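Slotting small parts by weight or by pick frequency?

kilitz_ops
Posted Saturday, February 17, 2024

We are re-slotting the small parts area and I would like some opinions before I commit the labels.

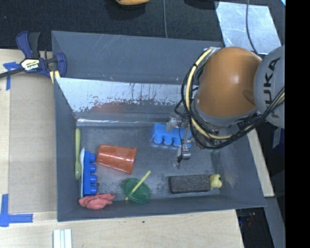
Current state: 3275 active SKUs, single level, mixed shelving and totes. Slotting was done by supplier, so everything from one vendor sits together. That made putaway easy and picking slow. Average order is 9 lines, and the pickers walk nearly the full loop on most of them.

Two proposals on the table:

1. Rank by pick frequency over the last 12 months, fastest movers at waist height nearest the pack bench.
2. Rank by weight first, heavy items low and early in the path, frequency second.

My preference is the first. Ximeng Zeng, who runs the shift, prefers the second, on the grounds that heavy items picked last crush whatever is already in the tote. Both arguments are reasonable. Has anyone measured the difference?

stornari
Frequency. Walking is the largest share of pick time in any manual operation that size. Damage from stacking order can be handled with a divider in the tote.

One caution -- use lines picked, and ignore units picked. A SKU that sells 500 at a time on one order is a single trip. We ranked by units the first year and put carriage bolts in the best location in the building.

gazi_m
Disagree with the divider. We tried it. Pickers take it out because it halves the usable width, and then you have a stack of dividers at the pack bench.

What is your weight spread? If 90 percent of the range is under a kilo then the second proposal solves a problem you don't have. If you have castings in there it is a different answer.

kilitz_ops
Mostly under a kilo. There are 13 SKUs I would call heavy, all pump bodies and flanges. Lines picked is what I was planning to use, but thanks, I will check that the report does the same. I have a suspicion it sums quantity.

gazi_m
Then give those 13 their own bay at the start of the path, floor level, and slot everything else by frequency. No need to run a weight rule across the whole range for that.

danito
I would look at order affinity before either of these. If two parts are on the same order most of the time, they belong next to each other whatever their individual rank. Gaskets and the flange they fit, for instance. Frequency alone will scatter them.

stornari
Affinity looks good in a spreadsheet and goes stale quickly. Every time sales changes a kit you have to redo it. For 3275 SKUs on one level I doubt it pays for the analysis.

danito
It pays if you limit it to the top movers. We ran it on 1013 SKUs and left the rest alone. Took two days with an export and a pivot table. We redo it every May after the catalog change and have never needed to do it more often.

stornari
Two days for what gain? You have not given a number.

danito
Fair. Walking distance per order went down by over 9 percent against frequency alone, measured on the same month of orders replayed through both layouts. Replayed on paper, so it excludes congestion in the aisle.

stornari
Congestion is the part I would worry about. Put all the fast movers in one bay and two pickers will be standing in it waiting for each other. Spread the top group over two bays on opposite sides.

shanthi.s
Shanthi Sivakumar here, I do inventory control at a similar site. Whatever you choose, do the location labels before you move stock. We moved first and labeled after, and the cycle counts were unusable for a month. Also leave some empty slots in each bay. A full bay means the next new SKU goes wherever it fits, and you are back to slotting by accident.

kilitz_ops
How many empty slots?

shanthi.s
One in ten is what we use. Less in the slow bays.

kilitz_ops
Understood. Plan is now: heavy bay at the start, frequency by lines for the rest, top group split across two bays, one slot in ten left open. Affinity goes on the list for after the catalog change. Ximeng has agreed to the heavy bay but still wants the weight rule on the bottom shelves, so that one is open until Monday.

gazi_m
Bottom shelves by weight is harmless. Let him have it.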